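From: Adjoa Eshun
To: Posgate list
Date: 29/07/2024
Subject: Re: Blog figures for the first half of the year

Fanni, thank you so much for pulling these together, and for doing it in the middle of moving house! I've read your message twice and I have opinions (sorry, everyone).

Fanni Fülöp wrote:
> Hello all,
> I've been through the visitor numbers for the Posgate blog from
> January to the end of June. Visits are well up on the same months
> last year, but most of the rise comes from two posts: Naa's long
> piece on the Niretti cup draw and the old "how relegation works"
> page, which still gets found by people searching the night their
> team goes down. The match reports are flat. Comments are down again.
> Question for the list: do we keep doing a report for every match,
> or do fewer and make them longer?
> Fanni

First, the draw piece. Naa, it's brilliant, and I'm thrilled it has found readers. I remember you nearly didn't post it because you thought no one would sit through 9 paragraphs on seeding. They did sit through it, and a fair few seem to have gone on to the older pages afterwards – I can see the archive creeping up in the same week. More of that, please, whenever you have the energy.

On match reports, I'd keep one for every match. I know they're flat. But flat isn't falling, and the people who read them are the ones who come back each week and write in when we get a substitution wrong. Delali's reports from the Maeng away games are the only written record of some of those afternoons, and when I was checking a scorer from three seasons ago last month, our own blog was the only place I could find it. If a dull goalless draw gets four lines, let it have four lines. A really good game can have as much room as the writer wants.

What I would drop is the monthly ratings table. It takes Zoi an entire evening and we argue about it for longer than anybody spends reading it. Zoi, shout if you love doing it and I'll take that back at once!

Comments: I don't think people have stopped talking, they've moved to the group chat. Could we finish each report with a proper question? Naa did that on the draw piece ("which of these ties would you travel for?") and it got 8 replies in a day, one of them longer than the post.

The other thing I'd love us to sort before August is the look of the place. The test page with the wider layout is up now, and pictures finally sit where they're put.

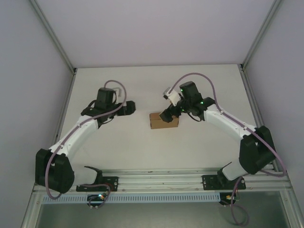 Two robot arms on a rail, white tabletop

The caption text was tiny on the old layout and it's a decent size now, even on my phone. Delali asked if the byline could go under the headline instead of at the foot, and I've done that too. It looks far better. The date still appears in the wrong style on the archive pages and I haven't worked out why, so if anyone knows their way round Galtesel's templates, please have a poke at it. You can't break anything, the live site is separate. 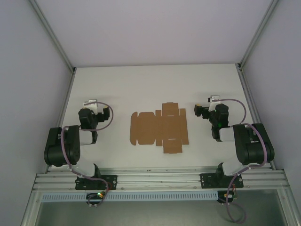
Cardboard box blank between the two arms

Search is quicker as well. Try typing in a player's surname and see what comes up – I lost most of an evening to reading about the 2 cup replays.

Last bit. Fanni asked me off list what we're aiming for next season, and my answer is 100 posts, counting everything: reports, previews, Zoi's history pieces, the lot. We came close this time without trying. It would need one extra preview here and there, and I'm happy to write the ones for the midweek games if somebody else will take the early rounds of the cup.

Could you all reply with which fixtures you'd like? Delali, I've assumed you want Maeng away again and put you down for it. Naa, the first home game is yours if you fancy it.

I can't wait for it all to start again.

Adjoa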